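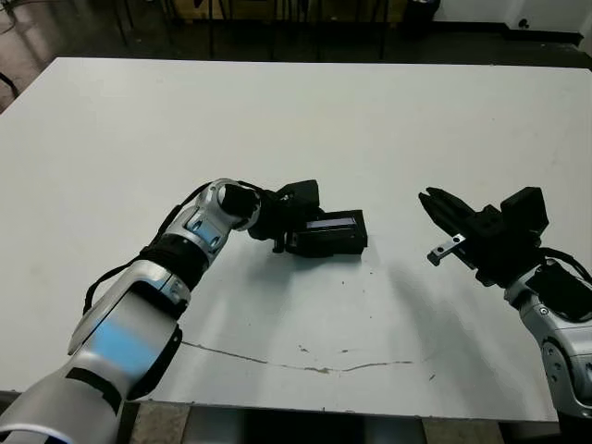 Fig. 1 - White tabletop, two arms reaching in over it.

Part 2: Turning on automatic patching in Skeltov

I put this guide together after moving my own machines over to Skeltov, so you get my habits as well as the official steps. Grab a coffee first, it's mostly waiting around!

1. Back up your settings. I keep mine on a separate drive with the date in the file name (my last one says 1/26/23).

2. Sign in as the administrator and open Updates. If the page is greyed out, you're in the guest account - I've done that more than once.

3. Change Check for patches to every 30 minutes. The default is 13 hours, and I reckon that's far too long for a browser or mail program.

Note: Imthorpe plug-ins have their own update switch. Look under Extras and tick it there too.
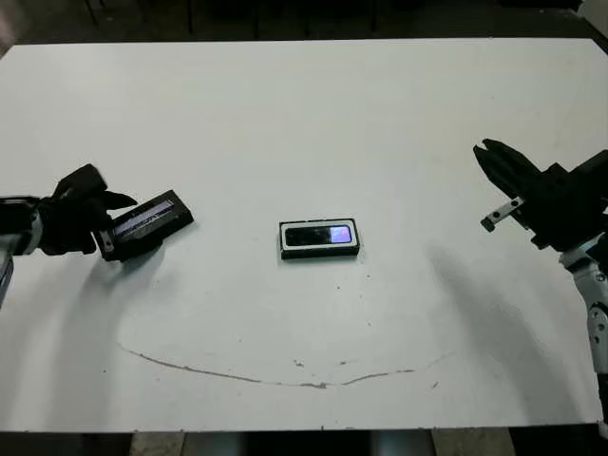 4. Pick your restart window. I chose 2 am, when I'm well and truly asleep.

5. Click Save, then Test. You should get a green tick and a line in the log with the Etari server's name in it.

Caution: Don't pull the plug or close the lid while the bar is moving. If it hasn't budged after 5 minutes, press Cancel and go back to step 2. Your saved colours and favourites won't be touched.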